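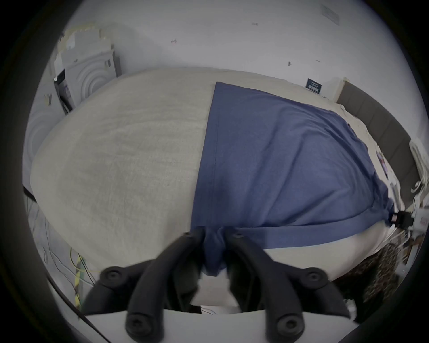
## Thursday, folding, 1/6

Blue cloth on a bed, gripper in hand, pinch a fold. Repeat until you've forgotten what cloth is for.

**2/6**
Target for the Pruvarow set is 105 clean demos. I'm on 52. Samina Bangash finished hers before lunch and has been very gracious about it, which I'm choosing to resent.

**3/6**
Things that get a demo binned: grabbing the blanket as well, wandering off halfway, going back for a second pinch. I've done all of them, sometimes in one take.

**4/6**
Sota Ikeda asked if I could "vary the starting wrinkles". Mate, the wrinkles vary themselves. I've never wrinkled anything the same way twice.

**5/6**
The rule is to move slowly and commit. Hesitate and the model learns to hesitate – the last batch picked up my dithering beautifully. It hovered over a tea towel like it was choosing a paint colour.

**6/6**
Up to 65 now, after a cuppa. Ayane Mizuno reckons we do pillowcases next. My own washing's still in the basket, unfolded, contributing nothing to science.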